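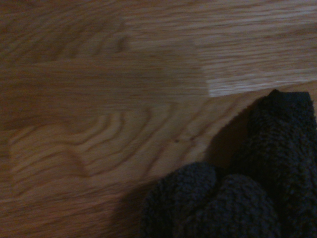
Wrist cam, Bureo gripper with the padded covers on, close over the wood. Exposure not touched yet.

February, bench notes, gripper covers cont.

Started 2:40 pm. Kohei wanted the terry covers compared with the bare Kinoshita fingers before we order more of either. Same arm, same controller, same wrist camera for both. Only the tool changes.

Camera first. At this height the covers take up the lower right corner of the view and throw a shadow to their left, dark enough in one wedge that the grain is nearly lost. The Natotia tracker wants texture and there is plenty of it in the wavy part of the board, so I masked out the corner and let it work with the rest. Two small dark specks left of the gripper - could be knots, could be dirt. Check before using them as reference points.

Mask is saved under run 1,702. Birgit, please don't overwrite it, the older one was for the bare fingers and is too small.

Grip tests, covers on: 6 picks with the foam block, all held. Glass jar slipped on 3 of 6. Bare fingers held the jar every time but marked the foam. Closing force left at the Brivosach default for everything, which is probably unfair to the covers. Fabric compresses and the controller reports contact early, then stops closing.

Tried lowering the contact threshold one step and the jar did better, but I only did 2 picks before the arm was needed elsewhere, so not counting those.

To do:
- repeat jar with the new threshold, full set
- second light on the left side of the bench, see if the shadow softens
- ask Kohei if the covers come in a lighter gray
- weigh covers, payload setting still assumes bare fingers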